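Stop Buying Better Servos

I've been building a two-arm setup at the Tratholm shared workshop since February, and I have an opinion I keep boring people with, so now it's your turn. Most of us spend our money in the wrong place.

When an arm misses a pencil, the first thing you do is go shopping. I did it too! I spent $193 on stronger servos and the thing missed exactly the way it missed before – just faster. What I needed was 2 evenings with a ruler and some patience, working out where the shoulders really sat on the mount. 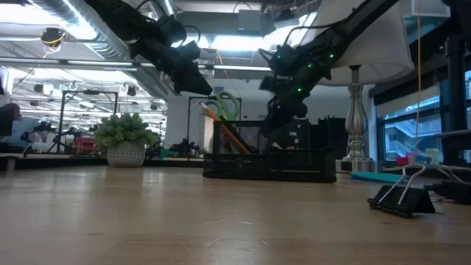

Both arms over the desk organizer, pencil and scissors included.

Desk junk is a great test, by the way. Wire mesh and scissor handles will teach you more than 200 tries at a foam cube (I've done those as well, and I was very proud of myself for a while). People at the workshop keep telling me to start easy and work up. I say put the annoying stuff out in week one, while the code is still short enough to throw away. Mine is up to version 7 and I still wish I'd tossed the first one sooner.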